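Stekano wiping cell: progress report to Hulten
Prepared by Elsie Furnival, 3 Jan 2025

Where we are

The cell runs. I would not go further than that yet. The Stekano arm has completed 553 wiping passes on the gym bench since the last report, and 255 of those had to be thrown out when we went over the logs. Mackay's summary counts all of them as successful cycles. By their definition a cycle is successful if the arm gets back to its home position, whether or not it touched the pad on the way, and I have asked for that column to be dropped.

Arm and mount

Octavio Sotelo re-torqued the base bolts and replaced the wrist cable, which had worn where it rubs the bracket. Fumwood supplied that bracket and says the routing is fine. We have now replaced the same cable twice, so I disagree. A strain relief clip is on it for the time being and the bracket goes back to Fumwood in January.

The force sensor drifts. Zeroing it at start-up helps for a while, then the arm begins to press harder at the far end of the pad than at the near end. Mackay sent a software patch. Dayana Taipe installed it, ran the same 16 test passes before and after, and found no difference she was willing to sign for. I don't think the patch does anything and would rather pay for a new sensor.

Care of the bench

This has taken more hours than the budget allowed, and the original plan had no line for it at all. Residue on the pad changes the drag on the tool, and a run started on a dirty pad is of little use to us. The routine between runs is now:

1. Lock out the arm and hang the tag.
2. Check the bench against its floor marks and push it back if it has crept.
3. Look over the foam leg rollers and the pad seams. Write down any new wear.
4. Spray and wipe the pad by hand, corners included. Spray bottle in one hand, cloth in the other, and keep the cloth moving in one direction.

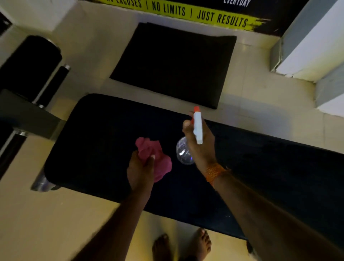 5. Let the pad air out, then take off the tag and zero the sensor.

Socorro Villanueva timed the routine at 16 minutes. The proposal to Hulten promised a cell that would save cleaning labor. At present a person cleans the bench so that the arm can practice cleaning it, and the hours sheet should say so plainly.

Requests

A replacement force sensor, ahead of any further software work. A line for hand cleaning, backdated to the start of the project. A decision on the second bench, which Yolanda Usuga wants to order now - I would hold it until the drift is fixed.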